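Week 5 - Wood surfaces and finishes

Reading: Govindasamy, chapter on interior timber (handout from last week). Bring your notes on moisture content, we will use them again.

**Why finish wood at all**

Bare wood takes up water from the air and gives it back. A board swells across the grain and hardly at all along it. A finish slows this exchange but doesn't stop it. It also keeps dirt and grease out of the pores.

**Film and penetrating finishes**

- Film finishes (varnish, lacquer) sit on top. They resist stains well, but a deep scratch usually means sanding back.
- Penetrating finishes (oils) soak in. They wear faster and are easy to patch.
- Wax is soft and gives little protection by itself - use it over something else.

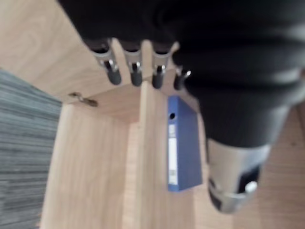
*Fig. 1. Light wood surfaces, partly hidden behind a gripper.*

**Sanding**

Work with the grain. Start at 60 grit only if the surface is rough or has old finish on it, then go up in steps. Skipping a step leaves scratches that show once stain goes on. Wipe off the dust between grits.

**For next time**

Finish one test board with oil and one with varnish, and label the backs. Hand them to Anisa Hartono in room 508. Written reports are due in December.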